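Building a Two-Arm Tabletop Cell in a Shared Workshop, Part 3: The Enclosure

12 October 2019

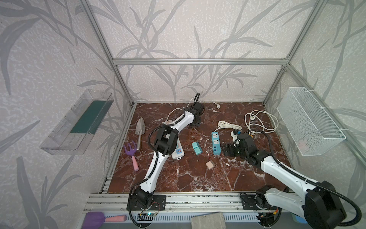 Both arms on the front rail, with the wall shelf on the left and the mesh basket on the right.

Parts 1 and 2 covered the arms and the wiring. If you skipped them, you have two arms bolted to nothing in particular, and I wish you well. This part covers the box they live in: rail, floor, three walls and somewhere to put things.

What you need

Slotted aluminum extrusion for the posts, crossbar and front rail
A floor board (ours is marble-patterned, reddish brown, from the Olmont clearance bin)
Three wall panels and enough wallpaper to cover them
One clear acrylic wall shelf
One white wire-mesh basket
Zip ties, more than you think
T-nuts, more than that

Step 1. Rail first

Start with the front rail. Everything else in the cell can be a little crooked and still work, but both arms bolt to this piece, and if it twists they will disagree about where the floor is. I cut ours to 1125 mm on the Arker saw, which the workshop sign-up sheet describes as "accurate." Measure again after cutting.

Clamp the rail flat, slide in all the T-nuts you'll need, then slide in four more. You will forget some, and getting them in later means taking the end off.

Step 2. Posts and crossbar

One post on the left, one on the right, and a crossbar along the back wall just above the work surface. Leave the corner bolts finger tight until the whole thing is standing, square it up, then tighten in a diagonal pattern like the lug nuts on a car.

Step 3. Floor

Drop the board in behind the rail. Don't glue it. Ours has come out twice already, once for a lost washer and once for the washer I lost looking for it.

A veined pattern looks great in the store. I would buy plain next time, as a dropped white screw cap on white veins is gone until spring.

Step 4. Walls

We papered ours with gray leaves on pale lavender-gray. It was the end of a roll from the Britivov bathroom job, and it has given the cell the mood of a dentist's waiting room. Wrap the paper around the panel edges and let the paste cure overnight before you mount anything.

Step 5. Storage on the walls

The acrylic shelf goes on the left wall, angled outward. We lined the bottom with a dark teal-green insert, which gives small items something to sit on. Pre-drill acrylic slowly with a sharp bit. The cracking sound is very distinctive and costs the price of another shelf.

The mesh basket goes on the right, fastened to the post with zip ties. I had a bracket drawn up in July. The bracket is still a drawing.

Step 6. Mount the arms

Bolt each black base to the rail, one left and one right, and leave slack in the cable conduit so it can loop as the shoulder turns. Run each arm slowly through its reach, with one hand on the off switch, and watch the elbows. They travel farther than you expect.

Step 7. Give them something to do

Garden tools and power strips make good first objects. A trowel has an awkward balance, and a hand rake has tines to think about. Soft-edged blocks are for the days you need a win. Loose extension cords are for later. We put ours out on the first day, along with every plug in the building, and learned plenty about knots.

Troubleshooting

Arm shudders at full stretch: check the base bolts before you touch the Arruda config file. I spent 19 evenings in the config file.

Floor board rattles: a strip of felt under the back edge.

Wallpaper bubbles: add a leaf.

Part 4 will cover cable management, once we have some.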